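Omberg opens simulated home tasks to remote demonstrators

Robotics software firm Omberg has released a demonstration tool that lets an operator drive a simulated two-fingered gripper through household tasks from an ordinary desktop. The tool, called Dratora, records wrist-camera views and joint positions together, and writes both to a single file per attempt. The release went out in June to groups already licensed for the company's simulator.

Dratora replaces an earlier workflow in which operators scripted waypoints by hand and then edited them after playback. Under the new arrangement the operator holds a tracked controller and the arm follows in real time. A trigger sets the distance between the fingers. Releasing a thumb switch freezes the arm, so the operator can reset their own posture without moving the gripper.

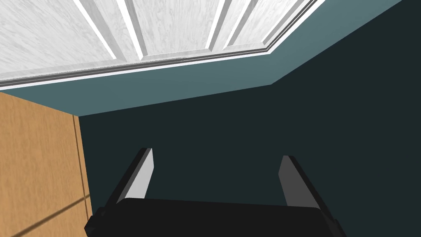

The first task set contains 34 household routines, most of them short: opening a drawer, moving a cup from counter to shelf, closing a cupboard door. Each routine starts from a neutral arm pose, which is randomized within set limits before control passes to the operator. Kazimír Krajčí, who leads the demonstration work at Omberg, said the starting pose had more influence on data quality than the team had planned for.

"If every attempt begins with the hand over the counter, the policy learns very little about getting to the counter," Krajčí said. "We widened the limits. Operators complained for a week and then adjusted."

The wider limits mean a recording can begin with the wrist rotated well away from any work surface. Operators are told to bring the hand around slowly, at no more than half of maximum joint speed, and to hold still before the first approach. The hold is used by the segmentation script to separate the reorientation phase from the task phase. Attempts without a hold are kept but flagged.

Control signals travel over Fluvent, a transport layer the company licenses for its remote stations. Commands are sent at a fixed rate and timestamped at both ends. Where a packet arrives late, the simulator repeats the last accepted pose and marks the gap in the log, leaving the decision on whether to discard the segment to whoever trains on it. Mean delay in the acceptance trial was 68 milliseconds, measured from controller movement to rendered movement. The company's ceiling for the current release is 200 milliseconds, past which the session pauses on its own.
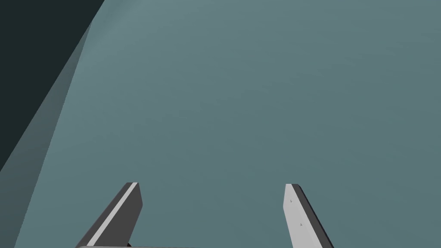 Rendering is kept deliberately plain to hold that delay down. Walls and other large surfaces are drawn with simple shading, and textures are loaded only where the room model calls for them. In wrist views the practical effect is that the fingers can be the sole reference for orientation, as when both are open against one unbroken teal surface with only a dark corner off to the upper left. Operators working from such a view are advised to switch to the external camera until the hand has been turned. The switch is logged as an event and does not interrupt recording.

Not all testers were satisfied with that approach. Rusnák, an integrator that ran the tool at its own site before release, reported that new operators lost their bearings during reorientation and tended to overcorrect at the wrist. It asked for a small axis marker in the corner of the display. Omberg has added the marker as an option, off by default, and it is drawn only on the operator's screen so that it does not enter the recorded images.

Rusnák also asked for kinesthetic input, in which a person moves a physical arm by hand and the simulated arm mirrors it. Version 2 will support this for one arm model to begin with. Krajčí said the mirrored arm would need gravity compensation tuned to each unit, and that an uncalibrated arm produced a visible sag in the recorded path.
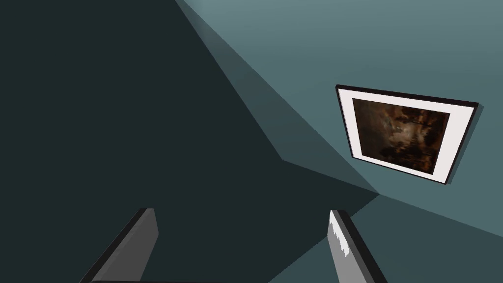 Wrist view in Dratora, with the gripper open and empty and a framed picture on the wall.

Files are written in the same layout as Omberg's scripted demonstrations, and existing training code should read them without changes. The exception is the gap log, a new field that older loaders will ignore. The company recommends updating the loader before mixing remote and scripted data, as segments with repeated poses can otherwise be read as intentional stops.

Failed attempts are retained by default. An operator can label a failure at the end of a recording using a short menu covering missed grasp, dropped object, collision and time limit, or leave the label blank for later review. Labels can be changed afterward, but the original entry stays in the file.

Existing licence holders can download the tool through their account page. Kinesthetic support does not yet have a release date.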